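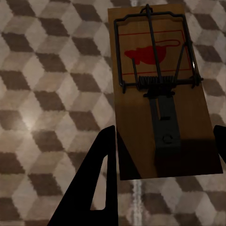

Ticket 619: extra principal payments landing as "future installment"
Product: Setska home loan, paid through Kelino
Opened: Jun 19, 2024
Status: open, waiting on loan servicing

Hi all, I'm keeping this whole thing in one ticket so I don't have to retell it every time I call. I have a home loan with Setska out of the Clultarley branch, and I pay it through Kelino, the bill pay app they moved us over to in the spring. Every month I send the regular payment plus extra for principal. It worked fine on the old site for years. On Kelino, the extra keeps getting parked as "future installment," so the balance doesn't drop and I keep paying interest on money you already have!

What I've tried so far:

Logged out, logged in, cleared the cache, the usual dance. Same result in two browsers and on my phone. I deleted the saved payment and built it again from scratch with the "principal only" box checked. The confirmation page says principal only. The history page says future installment. The emailed receipt doesn't say anything at all, just the total.

Called the main line and got Arthur, the automated helper. Arthur thought I wanted a payoff quote and mailed me one (please don't count that as a request to close the loan, I just want my money in the right place).
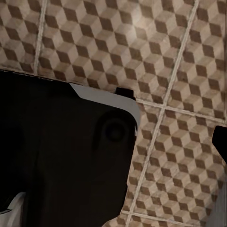 The payoff bar on the loan summary page is wrong too, and I'm wondering if it's the same bug. It's supposed to show how much of the principal is paid, one solid strip from left to right. Mine starts out super skinny and gets fatter as it goes, pretty much like that pale gray plate that's a thin sliver in the middle and widens toward the rounded corner on the right. Hovering over the fat end gives me a paid amount that doesn't match the statement. If the bar is pulling in the parked money and the balance isn't, that would explain a lot.

Update, after calling the branch:

Talked to Emanuel Zamfir in Clultarley, who was great and stayed on the line while I clicked through everything. He could see the extra payments sitting in a holding bucket on his side. His read is that Kelino sends the principal flag fine, but if the extra shows up before the regular payment posts, Setska's system treats it as early money for next month. He moved the last one over by hand, and the balance dropped the same afternoon, yay. The older ones have to go through servicing and he can't touch them.

He also had me change the order. Regular payment first, wait until it says Posted, then send the extra on its own. I did a test with $41 and it went to principal like it should. So there's a workaround, but it's a pain with autopay, where both parts go out together.

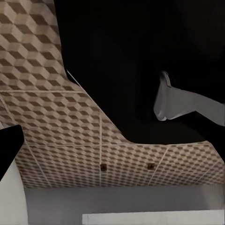

Statement problem, adding it here because Emanuel said to. The new PDF statement has the payment breakdown in a table, and on my copy the rows get smaller as you go down, so by the time you hit the escrow line you need a magnifying glass. Look at the cubes on those ceiling tiles, big toward the upper left and all squished together toward the lower right, and you've got my June statement. Printing at full size doesn't help. The web version of the table is okay, but it leaves out the escrow line completely.

What I still need from servicing:

Move the older extras to principal, backdated to the day each one came in. Fix the interest for that stretch as well, including the month that got charged a full 31 days on the wrong balance. And send me a statement I can read!

Autopay is off on my end for now. Evenings are best for a call, or just reply in the ticket, I get the emails.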